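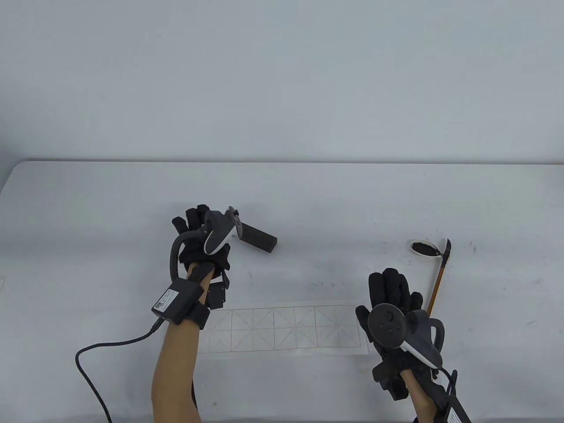
Yogesh Chaturvedi reports that on his build the left hand drifted until he re-seated the controller on the back of the glove, and suggests doing step 3 twice before the first calibration. We have left the order as it was and added a caution.

4.2 Fitting the gloves and wrist modules

1. Put on both gloves. Pull the fabric snug at the fingertips.
2. Strap a wrist module over each wrist with the label facing up. The strap must not turn when you twist your forearm.
3. Fasten one controller to the back of each glove. Tug it lightly. If it moves, undo it and start again.
4. Run the left module's cable down and away from the work surface, leaving a loose curve.
5. Raise both hands above the table, fingers up, and hold still for 5 seconds.
6. Start Nenari and select Calibrate Hands. The grey bars turn green when both hands are found.

CAUTION: Re-seating a controller cancels the calibration. Repeat steps 5 and 6.

Note: Keep ink and brushes behind your hands during calibration. Wipe spills before they reach a cable.

4.3 Checking the link

1. Open the Link page. The port should read 3000.
2. Close your right hand slowly. The arm's gripper should follow.
3. If error 181 appears, unplug both modules, wait 20 seconds and plug them in again, left side first.

For brush strokes, load the Restico profile before going on to 4.4.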